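Cumholm Games Room – Gallery

The games room at Cumholm is on the ground floor, at the back of the building, past the coat hooks. It gets used most evenings and for most of the day on Friday. This page collects notes on the room and what gets used in it, for people who have asked what we have before they come along. Most of it is boards, boxes and drinks.

The gallery page on the old site stopped working in January when the hosting moved, and a lot of entries went with it. We are putting them back as we get to them. Entries on this page are in no special order. Each one has a line or two with it, and a few have more where people have written in to ask.

If you are looking for the opening hours, they are on the notice by the front door and on the Visit page. The room opens at 6 in the evening on weekdays.

Drinks

Drinks are allowed in the games room as long as they have a lid. Bottles with screw caps are best. Open cups and mugs stay in the kitchen, including coffee, and there is a shelf just outside the door where you can leave yours while you play. We had a rule against all drinks for a while, but people kept going back and forth to the kitchen in the middle of games and the door never stayed shut. 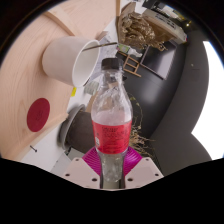
Screw-cap bottle with a red label, next to light wood with a red dot.

Please put the cap back on between sips. Wood marks quickly, and the finish on the older boards is thin in places. If something does spill, use the dry cloths from the drawer first and then tell whoever is on the desk. Do not use the kitchen spray on any of the boards. It leaves a dull patch that is hard to get out.

Bottles left behind at closing time go on the shelf outside. Anything still there on Friday is emptied and put in the recycling. We don't keep part-finished drinks in the refrigerator, which is small and mostly full of milk.

The kitchen sells water and one or two kinds of bottled drink. You are welcome to bring your own. Glass bottles are fine in the kitchen but please leave them there.

The boards

We have 53 games on the list at the moment, counting the duplicates. The list is pinned inside the cupboard door and there is a copy at the desk. Card games are on the top shelf, boxed games are in the middle, and the large wooden boards stand upright at the bottom with felt between them.

Take the large boards out with both hands and keep them level once they are clear of the cupboard. They are heavier than they look and the corners are the first part to get damaged. Two of the corners have been glued already. If the board you want is behind another one, take the front one out and lean it against the wall – don't try to slide one past the other.

The Pridden board is the largest. It came to us from the Pridden social club when that building closed, along with a bag of spare pieces and a handwritten copy of their house rules. The rules are different from the ones in the box in a few places, mainly on scoring. Agree on which set you are using before you start. Both are in the envelope taped inside the lid.

Mugo is the game we get asked about most. It was made locally in small numbers and you won't find it in stores. It is played by two or four people and a round takes less time than the instructions say. The pieces are small, so please count them back into the tin when you finish. We are short by 2 of the dark ones and are using buttons in their place until we find something that matches.

Repairs

Most repairs are done in the room on quiet afternoons. Loose edging is glued and clamped overnight, and a board in clamps will have a paper tag on it. Please leave those alone, even if the glue looks dry.

If you find a screw working loose, or a piece of trim that catches on your sleeve, write it in the repairs book on the desk. Put the name of the game and which side or corner it is on. "Board broken" has been written in the book more than once and we were not able to find out which board. Please don't tighten anything yourself. The wood is soft and the screw holes strip easily.

The last big job was replacing the felt on the bottom shelf. The old felt had worn through to the wood along the front edge. The new felt is thicker, so the boards are a tighter fit than they were. It should flatten down with use.

Tables and chairs

The tables fold, and the catches underneath are stiff. Push the catch all the way in before you put anything on the table. If it only goes halfway, the leg will move when somebody leans on it.

The large boards need a table each. Smaller games can share. On busy evenings we may ask you to move so that a group can fit, and we will try to do it between rounds. Chairs go back in stacks of no more than six – any higher and they tip.

The lamps came from Lurolance with the last order of shades. They clip to the table edge and can be turned toward the wall if you find them too bright. Switch them off at the lamp and leave the wall switch on. The clock is on the same circuit.

Borrowing

Boxed games can be borrowed for a week. Write the title, the date and a phone number in the lending book. The large wooden boards, the Pridden set and Mugo do not go out.

Check the contents before you take a game home and again before you bring it back. There is a contents slip in each box. If something was missing when you got it, note that in the book so the next person knows. The lending book had 1244 entries in it when we started the new one, and the old book is kept in the desk drawer in case anybody wants to look something up.

Jigsaws have their own shelf in the hallway and don't need to be signed out. Most are complete. The ones with a piece missing have a cross on the end of the box.

Adding to this page

Entries for the gallery can be handed in at the desk or sent through the Contact page. Put Gallery in the subject line and say which game or part of the room it is about. We would like more on the card games, and something on the jigsaw shelf.

Questions about the room can go to the desk during opening hours. The phone extension is 301, and it rings in the kitchen too, so give it a while.

Back to Galleries
Visit
Contact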